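# Sorting out seeds saved in envelopes

**Keseo**

I've got years of saved vegetable and flower seed in old envelopes, all stuffed in a biscuit tin. Half the writing has rubbed off and I've no idea what is still worth sowing. I'd like to move it all into small divided boxes before the spring. Compartment boxes like these are what I had in mind:

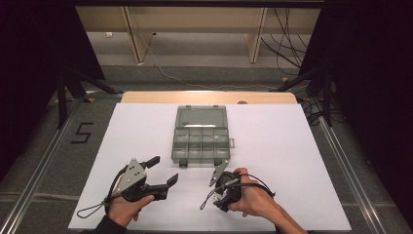
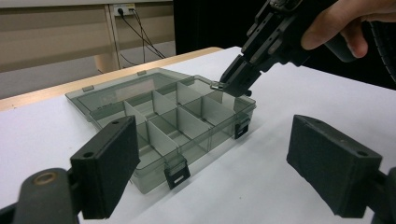 Will seed keep in plastic, or does it need paper? And is there any point in hanging on to old parsnip? The tin lives in a kitchen cupboard next to the boiler at the moment.

## Replies

**Grudton**

Plastic is fine if the seed is properly dry when it goes in. If it isn't, it will go mouldy, and a closed box makes that worse than an envelope would. Spread it on a plate in an airy room for a week or two first. Don't use the oven or the airing cupboard.

Move it away from the boiler whatever you do. Warmth does more harm than anything else. Mine are in an unheated back bedroom and I get beans up after 4 years without trouble.

Throw the parsnip out. It's poor after one year and usually hopeless after two. Onion and leek are nearly as bad. Tomatoes, cabbages and squash keep much longer, so those are worth testing before you bin them.

To test, put ten or so seeds on damp kitchen paper, fold it over, slip it into a bag and leave it somewhere warm. Look after a week. Carrots and parsley need longer. If fewer than half have sprouted, sow thickly or buy fresh.

One thing about divided boxes: fine seed such as lobelia or foxglove can creep under the dividers if they don't sit tight to the lid. Keep the small stuff in its paper packet and stand that in the compartment.

**Phí**

I just use jam jars. Never had a problem.

**Kaststead**

Agree with most of what Grudton says, though I got a decent row of parsnips from two-year-old seed last time, so I'd test it if you have plenty. It costs you a bit of kitchen paper.

Label the compartments themselves and not only the lid. I wrote everything on a lid once, then turned it round and sowed 11 swedes where I wanted kale. You can't tell brassica seed apart by looking. A slip of paper in with the seed, in pencil, with the variety and the year, is enough.

Light matters too. If the box is see-through, keep it in a drawer or put it back in your biscuit tin if it fits.

For peas and broad beans I wouldn't bother with compartments, as they fill them too quickly. A paper bag hung in the shed does me until March, but only if you haven't got mice.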